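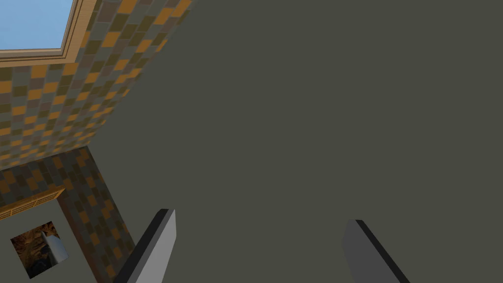 Vue de la pince dans le simulateur, doigts écartés, rien entre les deux.

Fiche de contrôle, visite de démonstration Fundon
Date : 13 avril 2019
Site : atelier Ostel, salle du fond
Rempli par : Robel Wako
Version du scénario présenté : Moges 20

1. Accueil et consignes
Badge remis à l'entrée : oui
Consignes de sécurité données à l'oral : oui, en vitesse
Consignes écrites : non
Commentaire : on m'a dit que la feuille était « en cours de validation ». C'était déjà la réponse à la visite précédente.

2. Démonstration en simulation
Scène chargée sans erreur : oui
Deux doigts de la pince visibles à l'écran : oui
Objet saisi visible sur la vue relevée : non
Repères ou graduations sur les doigts : aucun
Commentaire : la grande surface gris-olive prend presque toute la vue, très inclinée. Aucun joint, aucune marque. J'ai demandé si c'était un mur ou un panneau, j'ai eu deux réponses. Le carrelage orange, olive, gris et brun est soigné, la fenêtre avec son ciel bleu aussi. Je préférerais qu'on ait passé ce temps sur les distances, qu'on ne peut pas lire ici. À revoir avant de montrer ça à un client.

3. Résultats annoncés
Chiffre présenté : 448 essais, 86 % de réussite
Journal des essais consulté : non, promis par courriel
Définition de « réussite » fournie : partielle
Commentaire : un objet soulevé puis lâché compte-t-il ? Pas de réponse nette. Le commercial parle de plus de 2051 heures de calcul, ce qui ne dit rien de la qualité de la prise. Je ne reporte pas les 86 % dans le rapport tant que je n'ai pas le journal.

4. Passage au matériel réel
Essai sur bras réel pendant la visite : non
Analyse de risques du poste réel : non présentée
Arrêt d'urgence testé devant les visiteurs : non
Commentaire : tout s'est fait à l'écran. Le module Fadeck doit limiter l'effort de serrage, d'après la plaquette. Je n'ai vu ni valeur réglée ni mesure. Point bloquant pour moi.

5. Circulation du public
Allée dégagée : oui
Câbles au sol protégés : en partie, rallonge à nu près de la porte
Issue de secours signalée : oui
Commentaire : rallonge signalée sur place, déplacée avant mon départ.

Avis : réserves. Points 3 et 4 à reprendre.
Pièces attendues : journal complet des essais, analyse de risques, consignes écrites, mesure d'effort Fadeck.
Prochaine visite : pas de date fixée avant réception des pièces.
R. Wako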